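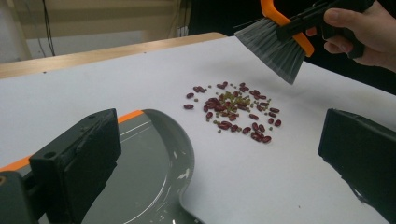 Dried kidney beans and mung beans on a white tabletop.

Vovero to supply dried beans and pulses to school kitchens under new two-year agreement

24 January 2019

Wholefood wholesaler Vovero has signed a two-year agreement with school caterer Mulligan to supply dried beans, peas and lentils to 96 primary and secondary school kitchens.

Deliveries start at the end of the month. The agreement covers kidney beans, mung beans, chickpeas, haricot beans, yellow split peas and red lentils, all packed in 25 kg paper sacks at Vovero's Grindska warehouse. Smaller kitchens with limited dry storage can order the same goods in 5 kg bags at the same price per kilo.

Mulligan has until now bought most of its beans cooked and tinned. It will keep a reserve of tinned stock in each kitchen for days when deliveries are delayed by weather, but the main menu will move over to dried goods by the Easter break.

Muireann Mac Giolla, head of supply at Vovero, said: "School cooks asked us two things when we visited them -- how long the beans take and whether the bags can be lifted by one person. We have put soaking and boiling times on every label, and the 5 kg bag came out of those visits as well."

Kidney beans must be soaked and then boiled hard for at least ten minutes before they are simmered or added to a slow-cooked dish. This instruction is printed in red on the front of each sack. Kitchen staff will also receive a wall chart with times for each type of bean.

Training sessions for cooks will be held at the Grindska site, with places for 100 staff in the first round. Each session lasts half a day and covers storage, soaking, allergen separation and batch cooking. Travel costs will be met by Mulligan.

Five new dishes go on the menu at the same time, among them a three-bean chilli, a mung bean and spinach curry and a split pea soup. Recipes have been written for batches of 25 and 100 portions.

Stock and orders will be handled through Juvex, the ordering system Mulligan's kitchens already use. Orders placed before noon will be delivered within two working days.

Notes to editors

Vovero supplies dry goods to 700 customers in catering, retail and food manufacturing. Its warehouse and packing hall are at Grindska.

Mulligan provides school meals under contract to local authorities and independent schools.

Sample menus and the cooking chart are available on request from the Vovero press office.

ENDS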